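Search this site
Enter keywords
Go

We use cookies to remember your settings. By continuing to read you accept this. Dismiss

Waiting rooms need clocks again

Monday, June 12, 2023

The clinic on Wavell Street took down its wall clock last December, when the walls were repainted. I asked at the desk when it was going back up. The receptionist said most people have a phone.

Most people do. My mother has one too, and it lives at the bottom of her handbag, switched off to save the battery. She used to look up at the wall and know whether she had time to go to the toilet before her name was called. Now she asks whoever is beside her, or she stays put and worries.

I have sat in three waiting rooms this year and only the tyre place had a clock. It was nine minutes fast and everyone who worked there knew it. I would still take that over a bare wall. A clock shared by a room settles small arguments. If the sign says appointments run to time and it's 20 minutes past yours, everybody can see it, including the staff. 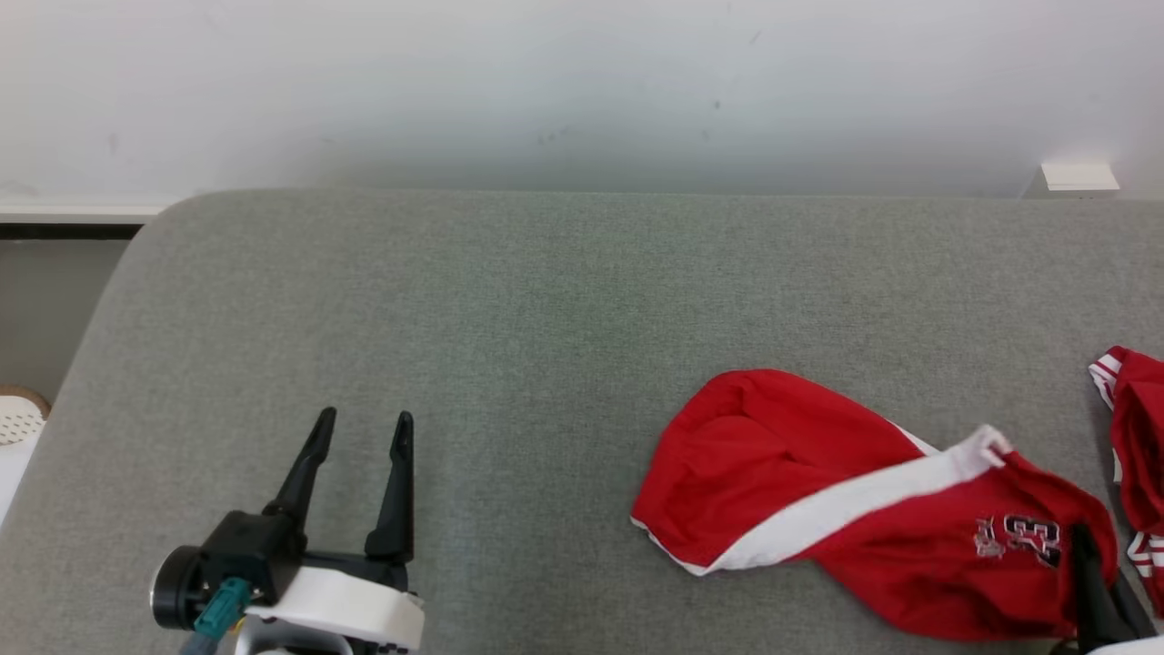 Afonso Mendes wrote in after my last column to say I had this the wrong way round. In his view a clock makes a wait longer, and he would sooner have a decent chair and something to read. He once spent most of an afternoon at the Seixas licensing office watching a minute hand, and came out in a worse mood than he'd had going in.

I take the point about the chair. But he could have sat with his back to the clock, and a person who needs one can't conjure it up.

Cost is no excuse. A plain battery clock is cheaper than a tin of paint, and it wants a new battery every year or so. The council already looks after the one at the Ferkonitz library, which has big black numerals you can read from the door.

I have written to the clinic manager and asked for the old one back. It's in a cupboard behind the desk, I'm told, and still going.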